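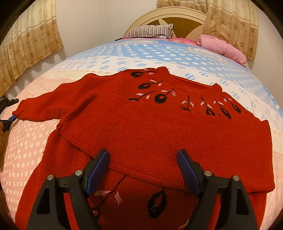 Does getting Vessa's true ending in Sulach require a second playthrough, or can it be done on the first save?
It can be done on the first save. The second playthrough only unlocks the hard difficulty and the gallery; it has no effect on the ending flags.

Marin Matić
Game is Sulach, PC version, current patch. I have finished it with the neutral ending, where Vessa stays behind at the lighthouse. I had all 13 memory shards, including the one under the mill, and I chose the silent option in the last conversation with her brother. The wiki says shards plus silence is enough. It was not enough. I have a save at the start of chapter 5 and would prefer to work from that one. What other condition is checked, and when? Also, does skipping cutscenes interfere with any of this? I skipped most of chapter 4 because I had already seen it on a friend's console.

Vaughan Nepia
The wiki page is out of date. It was written for the release version, and the check was changed in the patch that added Balavville as a revisitable area. There are now three conditions:

Shards: all 13, collected before the ferry leaves Hulthorpe. Shards picked up after the ferry count toward the achievement but not toward the ending.

Brother conversation: silent option, as you did. Letting the timer run out counts the same as selecting it.

Trust value: Vessa's hidden trust must be 448 or higher when the chapter 5 title card appears. The number is not displayed in the menu. You can see it by opening the save in the community editor, under party, second entry. 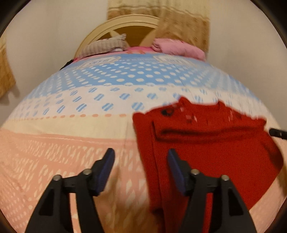

Trust is the one people miss. It rises when she is in the active party at the end of a fight, when you give her letters, and in the campfire scenes. It drops each time you swap her out during a boss. By the end of chapter 4 a normal run with her in the party throughout lands comfortably above the threshold. If you benched her for the Balavville section, you are probably short by about 5 fights' worth.

Because the check runs at the title card, a save made after the card is already locked. Your chapter 5 save will not work unless it was made in the corridor before the card. Look at the location name on the save slot. If it reads Corridor, you can walk back out and fight in the courtyard, where the enemies respawn each time you use the stairs. If it reads Lighthouse Road, load something older.

Skipping cutscenes is safe except for the campfires. A skipped campfire gives no trust. This was confirmed on the forum by people comparing editor values before and after, and I got the same result on my own file.

Aksoy
got it on my first run without looking at any numbers, just kept her in the party the whole time and gave her every letter. i don't think the ferry thing is right though, i picked up the mill shard pretty late and still got the ending. might have been before the patch

Vaughan Nepia
The mill is on the Hulthorpe side, so you can't reach it after the ferry. Late in chapter 3 is still in time.

Marin Matić
Slot says Lighthouse Road. Trust in the editor is well under the threshold, and I did skip all the campfires. I have an older save from the inn at Balavville and will redo chapter 4 from there.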